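How a Television Program Gets Its Sound

When a program is filmed, the microphone's main job is to record voices. Many of the other noises you hear are added later. This stage is called post-production.

What is a sound effect?

A sound effect is any noise in a program that is not speech or music. Footsteps, a closing door and a running tap are all sound effects. Some come from a library, which is a large store of recordings. Others are made fresh in a studio by a Foley artist, who watches the picture on a screen and makes each noise at the same moment as the action.

The children's series Flutilel, made at the Kindivton studio, uses 716 separate sound effects in one season. Each episode is 11 minutes long.

Small props and big sounds

A prop does not have to match the sound you hear. A plastic bowl makes a short, light click. If the story needs a heavy metal pot, the Foley artist records a metal pot and the editor puts that sound in place of the click.

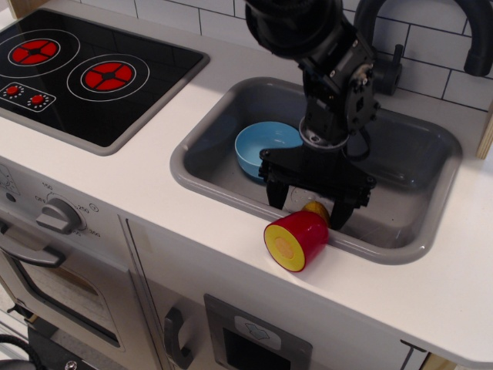
A toy kitchen with a cooktop, a sink and a light blue bowl.

Lining up the sound

Film and video are made of still pictures called frames. In Australia, television commonly shows 25 of them each second. The editor moves each sound along a timeline until it starts on the correct frame. If it starts too late, viewers notice — even when they cannot say what is wrong.

Mixing

The last step is the mix. A sound mixer sets how loud each part will be. There are 3 main groups:

Dialogue (the voices)
Music
Effects

Dialogue is usually the loudest. At Kindivton, mixing one episode of Flutilel takes 15 hours.

Word list

Foley: sound effects performed to match the picture.
Timeline: the row of pictures and sounds on an editor's screen.
Mix: all the sounds joined at the right levels.

Page updated Jul 18, 2022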